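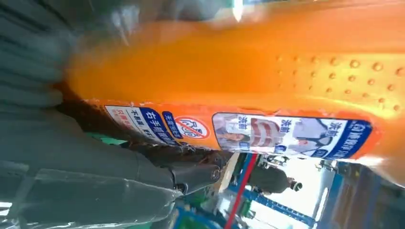
**Subject:** Re: [lostlow-laundry] Orange bottle on the shelf, whose and what is it?
**From:** Esperanza Okafor
**Date:** 7/3/19

Replying to the whole list, as two people wrote to me separately with the same question.

> The big orange bottle is back on the shelf over the second washer. The
> label is in Chinese and I can't read any of it. Is it detergent or is it
> bleach? There is a red circle with a slash on it, which makes me not want
> to touch it. I have a load of darks to do and I'm out of my own soap. Can
> we get an English label on it or move it somewhere else?
>
> Jacobs, unit 8

I can read a little of the label but not enough to tell you what is safe to wash with it. One panel has a picture that seems to be a person in light clothing, with some red and white stripes, and the words over it are "before washing," printed twice. I take that to be a before-and-after comparison, so my guess is a stain remover or some kind of laundry product. It is only a guess. The red circle looks like a warning, and I could not make out the lettering under the slash.

Please don't use it on darks, or on anything else, until we know. Don't pour it into another container either, and don't mix it with the bleach from the Farkville store.

If it belongs to you, write back to the list and tell us:

- what it is
- whether it is okay on colors
- whether you mind other people using it

I will tape a piece of paper to the back with the answer in English. Please leave the printed label uncovered so anyone who reads Chinese can still check it. The orange plastic has a few scuffs and specks over the label but I would not call it dirty, so there is no need to wipe it down with anything.

On the soap, Jacobs, I have a box of powder in unit 3 and you can take enough for 2 loads. Knock after dinner. The dryer nearest the door is still running long, and I have left another message with Nallamia about it. The first one was in June.

Esperanza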